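search reviews, guides, parts... Go

Home Reviews Arms & Grippers Bench Gear Guides About

Last updated: September

Wokeveo two-arm tabletop kit, after one long summer on the bench

I've owned this kit long enough now to have taken both arms apart twice, so I figure I'm allowed an opinion. Short version for the people who scroll: I like it, I'd buy it again, and I'd ignore most of the setup booklet. The long version has a lot about cables in it, sorry.

The kit is the Wokeveo pair, meaning you get two matching black arms, two grippers, the power bricks, one control box and a bag of screws that is generous in the sizes you don't need. I run it off a plain desktop computer with the Kilell control program, which you download separately. No table comes with it, and the clamps are sold as an extra, which annoyed me when I opened the box and found nothing to hold the thing down with.

My use is pretty humble. I teach the arms to pick things up, hand them across, and put them down again. Cups, bottles, sponges, a roll of tape. I'm not building cars in here. If you need to lift anything with real weight to it, close this tab and go look at something bigger.

Getting it on the table

The booklet tells you to mount the arms first and do the wiring after. Don't! I did it that way the first time and spent an evening on my knees trying to push a connector into a socket I couldn't see. Plug everything in at the arm end while the arm is lying in your lap, check that each plug has clicked, and then clamp the base.

I have mine on opposite sides of the table, left and right, reaching in toward each other. The booklet shows them side by side along the back edge like a pair of desk lamps, and I tried that for a week or so. It works, but the elbows get close to each other on anything that needs both hands, and I got tired of hitting the stop button. Facing each other, they have the middle of the table to share and the elbows stay well out of the way. The cost is that you need power on both sides, and a longer lead from the control box to the far arm than the one they give you. I bought a Brandão lead to make up the difference and it's been fine. It's stiffer than the Wokeveo one, so it wants a gentler bend where it leaves the base.

Table surface matters more than I expected. I started on a shiny kitchen top and the tracking part of Kilell kept getting confused by glare. A matte white top sorted that out in one go. You do still get shadows from the arms sweeping over everything, and with one bright lamp they can be dark enough to fool it, so I'd use two softer lamps if you have them. I'm still fiddling with mine.

Homing and squaring up

Homing is the part where each arm finds out where its own joints are, and you'll do it a lot. Kilell walks you through it and it takes less time than making coffee. What the walkthrough skips is that the arm has to start out close to the folded pose in the booklet. If it starts stretched out, the wrist joint will sometimes pick the wrong turn and you end up with a gripper that thinks up is down. It looks very funny and it is a pain to undo.

After homing, you have to tell the program where the two arms are compared to each other. There's a little pointer that goes in the gripper for this, and you touch the same spot on the table with each arm, then another spot, and so on. The program asks for 5 spots. I do 16, spread out to the corners, and my handoffs went from "nearly" to "yes, fine" when I started doing that. Anything you do after this point that moves a base, even leaning on the table hard while you reach for something, means doing it over. I put strips of tape around both bases so I can see if one has crept.

The grippers

These are the best part of the kit. The fingers are black and blocky and they look kind of clumsy, but they hold on to round things very well, and that's most of what I ask of them. There's a silver-gray plate on top of each gripper, held on with small screws, and that's your way in for cleaning and for changing the finger tension.

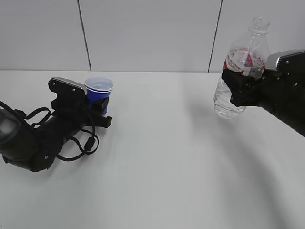 Cup on the left arm, bottle on the right - my usual grip check after the covers have been off.

I settled on those two for the check because they go wrong in opposite ways. The blue plastic cup is the slippery one, so if the grip is too light it slides. A thin drink bottle like that one with the ridges gives you the other problem: squeeze it too hard and the walls start to buckle, and then the grip loosens because the thing you're holding just got smaller. If both arms can hold their item for the length of a song on the radio, I call it good and get on with my day.

The tension setting in Kilell runs from 0 to 100, and the factory setting is way up near the top. I'd drop it a long way before you let it anywhere near a bottle. I keep a separate setting saved for each arm, with the bottle one a good deal softer, and I wrote both numbers on a sticky label under the control box for the day the computer eats my settings. (It has done this once. Export your settings, people.)

One complaint. The screws in the plates are tiny and made of something close to cheese. I rounded one off with a driver that was only a little too small, and getting it out again took a rubber band, a lot of pressing and some language. Buy a decent small driver before you open the covers the first time. And put the screws in a dish! They roll, and they're small enough that a rug will keep them forever.

Cables, as promised

The cables run along the outside of the arms in loose loops. When I first saw that I thought it looked sloppy and I tied them all down flat with zip ties, very neat, very pleased with myself. Then I sent the left arm to full reach and it pulled a plug halfway out at the wrist. Everything after that was a guessing game, with the gripper working in some poses and going dead in others, and I had the wrist apart before I thought to look at the plug. So leave the slack. It needs to be there for the joints to turn.

What I do now is move the arm by hand, with the power off, to the furthest pose I plan to use in each direction, and watch each loop as I go. If one goes tight, I feed it some more. If one hangs down far enough to brush the table or hook a finger of the other gripper, I take a little back. Then one soft hook-and-loop strap per segment, done up loose enough that the cable can slide through it. No zip ties anywhere near a joint.

Check the connectors too while you're in there. They're little black plugs with a latch on one side, and the latch can feel closed when it isn't. Push until it clicks and give it a light tug.

Looking after it

I run mine most evenings and I keep a count in a notebook, because the booklet gives service times in cycles and Kilell doesn't show you a total. Every 300 cycles I go around all the outside screws with the driver, just snug, no heaving. There's nearly always one at the shoulder that has backed out a bit. I was tempted to put threadlocker on it, but it's a screw I have to take out to get at the shoulder motor, so I've left it alone.

The joints don't want grease from you. The booklet is clear about that and I'm going along with it. They do want the dust kept off, so I wipe the arms down with a dry cloth and use a soft paintbrush around the joint housings. The glossy front faces show every fingerprint, if you care about that kind of thing. I gave up.

The finger pads wear. Mine went smooth on the inside edge first, and the cup started slipping when it never had before. Wokeveo sells new ones in pairs at a price I thought was cheeky. I tried the Neda pads, which are a bit softer and a bit thicker, and they grip better on smooth plastic. They do change how wide the fingers close, so redo the tension setting after you swap them or you'll crush the first thing you pick up. You also have to trim a sliver off one end to get them to sit flat. A craft knife does it.

The one real repair

The right arm developed a droop. It would hold a pose and then sink, slowly, and faster after a long session. I went through the usual things first: homed it again, squared it up again, checked the clamp, swapped the power bricks over to see if the droop would move to the other arm. It didn't move. In the end it was the elbow motor, which had worked loose on its mount inside the housing, so the arm was telling the program one thing and doing another.

Getting in there means taking off the lower cover, unplugging two cables and sliding the motor out toward you. Take a photo of the plugs before you pull them, as they're the same shape and the labels are on the side you can't see. I tightened the mount, put it all back, homed the arm, and then had to do the whole squaring-up business from the top, which I'd sort of hoped to skip and could not. One evening's work, and I was eating dinner at 10 p.m. It has held up since.

I did write to Wokeveo about it and got a polite reply with a drawing of the elbow attached. That drawing should be in the booklet. It's much clearer than anything that came in the box.

Things I'd change

A longer lead for the second arm, clamps in the box, better screws in the gripper plates, and a cycle counter in Kilell. I'd also love a stop button on each side of the table. You get one, and if you set the arms up facing each other like I do, you have to decide which side you're going to stand on.

Noise is fine, by the way. There's a whine when both arms move at once, but I can have the radio on at normal volume over it and the dog sleeps through it.

Would I tell a friend to get one? Yes, if the friend likes taking covers off and putting them back on. Someone who wants to plug it in and have it pour their juice is going to be cross by the first evening. For me it's four stars out of five, with the missing star going to the screws and the lead. I've got a second set of Neda pads on order, and I'll update this when I've put some hours on them.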